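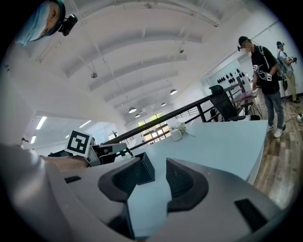
Sarnala
Plant on the long table up by the railing – leave it there or move it? Gets knocked every time somebody works up there. Small white pot, no weight to it

Partanen
leave it. needs the light

Hirdale15
disagree, one bump and its over the rail. floor, next to the black mesh chair

Partanen
floor = chair wheels. no thanks

Sarnala
heavier pot maybe? saw one for 10 bucks

Hirdale15
still tips. your plant tho

Partanen
heavier pot is fine – just dont overwater teh thing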